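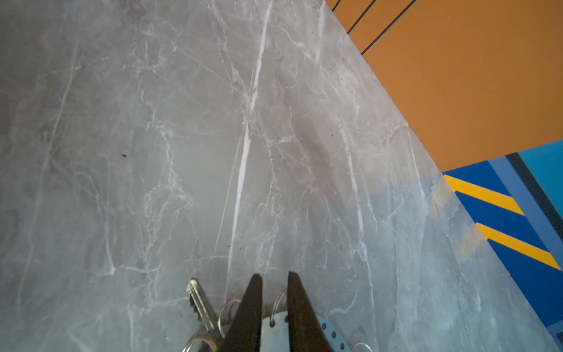

A silver key with its rings and the pale blue fob, on the grey.

Search this site Search Go

The Great Key Sort at Sunddale

Posted 2019-08-25 by Hanne Ruotsalainen

If you have ever stayed with us at Sunddale you will know that the house has 34 doors that lock, and if you have stayed more than once you have probably stood outside at least one of them in your socks while I went off to find the right key. I am sorry about that! It has been on my list ever since we took the place on, and every spring I said I would do it before the season started, and every spring there was a boiler or a gutter or a wasps' nest that got there first. So August it was, with the guests going in and out around me and the kettle on more or less all day.

The keys had been living in a biscuit tin, a soup tureen and the drawer under the telephone. Some of them go back to the Perkonora days, when the house was a boarding school for the sons of timber merchants, and a good many more came with the outbuildings. I tipped the lot out and started simply by trying them, door by door, with a pencil behind my ear and a notebook that is now mostly arrows. The linen room took me most of a morning. The apple store I had given up on altogether, and then it opened with a key I had put down as belonging to a bicycle lock — I was so pleased that I went and told the people having breakfast on the terrace, who were very kind about it.

I do like the blue fob at the top of this page. It is a cheerful colour, you can find it in the bottom of a coat pocket by feel, and the little round holes near the edge are just right for anyone who likes to add another ring. Several of you have written to say that you like having something with a bit of size to it, and I quite agree, as a bare key goes through the lining of my cardigan in no time at all.

After the trying came the tagging, and I dithered over it for far too long. My first idea was a different colour for each floor, and I had even drawn up a chart, but then the attic stairs belong to two floors and the cellar has a half-landing, and before I knew it I needed a colour that doesn't exist. Red won in the end for the everyday doors. It shows up well on stone and on grass, and I can see it from the far side of the kitchen without my glasses.

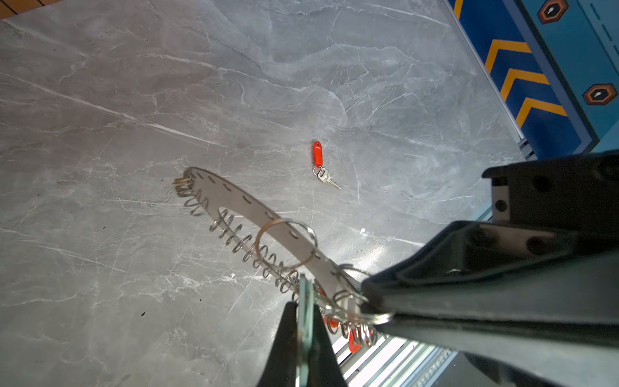

Red tags and silver rings, and the long curved strip with its row of slots.

I could look at that strip for ages. All the small rings sit through the slots one after another, so close that they look like a coil, and there is one much bigger ring hanging near the middle which I think sets it off nicely. The single key with the red tag, lying out on its own, is the sort I find easiest on the eye: one ring, one tag, one key, and nothing to untangle when you have your arms full of shopping.

A few things still want doing. Halonen in the village will be cutting spares for the boathouse and the side gate, and I have 6 keys left over that fit nothing I own. They are old and rather handsome and I can't bring myself to throw them out, so they have gone back in the soup tureen for now. If you were a Perkonora boy, or your father was, and you remember a cupboard or a cabinet that might have been moved elsewhere, please do write to me at the house. I answer everything, though not always quickly in the summer.

More pictures when the spares are back from Halonen.

Hanne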